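Rules for suturing sessions - thread tail and handoff rule, do we keep it?
Robot Suturing Practice board

bgarba
Posted Tuesday, July 23, 2024

ok so the draft session rules from Miranda lab came round and I want opinions before Friday. 12 pages. Most of it fine. The bit I don't like is rule 4: "no knot is started while free thread is wrapped anywhere except the loop you mean to tie." Sounds great on paper. With short tails and two wristed tools you're going to get stray wraps, period. 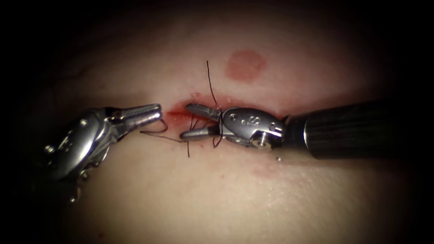 So what do we do - stop every single time, hands off, unwrap, log it? We log 84 pauses a week already and half of them are for nothing. I'd rather have "operator judges whether the wrap is harmless" and move on.

unai_r
no. "operator judges" isn't a rule, it's a shrug. If a wrap cinches on the jaw you pull on tissue to get it off. Stop, open, back out, go again. Takes seconds.

bgarba
takes seconds when YOU do it. New people take forever and then they're rattled for the next stitch

Estibaliz P
Kind of with Bukola on the logging, with Unai on the stopping. Stop yes, log no. Only log if the tissue got pulled or an instrument got swapped. Otherwise the log is junk and noone reads it, ask me how I know, I went thru 1000 lines of it in July.

Also rule 6 is missing half a sentence?? "Both tool tips stay in view while thread is" ... while thread is what. Under tension I guess. Needs fixing before it goes out.

unai_r
under tension, yes. Copy paste thing. And it should say tips AND the stretch of thread between them. Old Todero sheet had that, dont know why it was dropped.
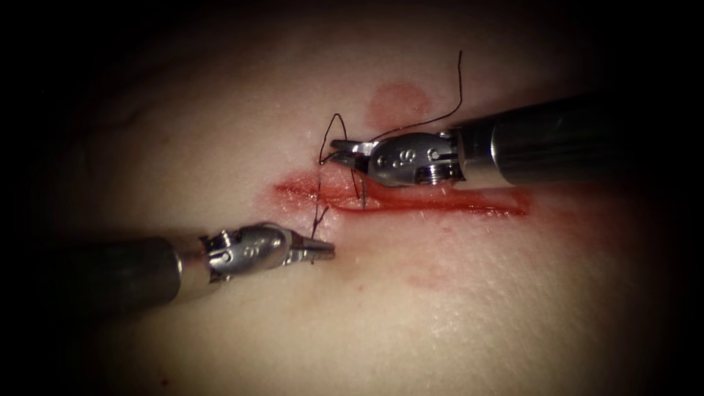
Thread passing through the incision, both tips in view.

bgarba
fine with 6. Can live with Estibaliz's version of 4 too if the log part goes.

Next one, rule 9, needle handoff. Draft says the giving side doesn't open until the taking side is fully closed and the operator says "have it" out loud. Out loud! I'm alone in the room half the time. Who am I telling.

Estibaliz P
You're telling the audio track. Makes the recordings way easier to review later. I like it.

unai_r
I'd go further, close + say it + tiny tug to check the grip, then let go. A dropped needle is the one thing in this doc that should end a session until it's found.

bgarba
tiny tug on a curved needle = needle rotates = now you regrasp. Disagree. Look at the thing, closed is closed.
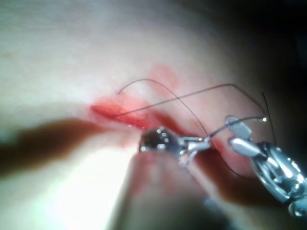 Aba Mensah: closed is not closed, sorry. You can be closed on the thread right next to the needle and it looks the same from one angle. I'd drop the tug but make people check from a second view before release. And keep the "have it", costs nothing.

unai_r
second view works for me. Only where there IS a second view tho. Onima setup has one camera last I heard

Aba Mensah
Then on Onima they do the tug. Write both in, 9a and 9b.

bgarba
great, more sub rules. ok. So far: 4 = stop, no log unless tissue pulled or tool swapped. 6 = add "under tension" and the thread between tips. 9a second view, 9b tug if single camera. "have it" stays, I'm outvoted.

Still open: who gets to call a stop when two people are at the console. Draft says the senior one. I say anyone.

Estibaliz P
Anyone. Not even a question.

unai_r
anyone, and the restart is senior only. Will send Rosalía the edits tonight unless someone yells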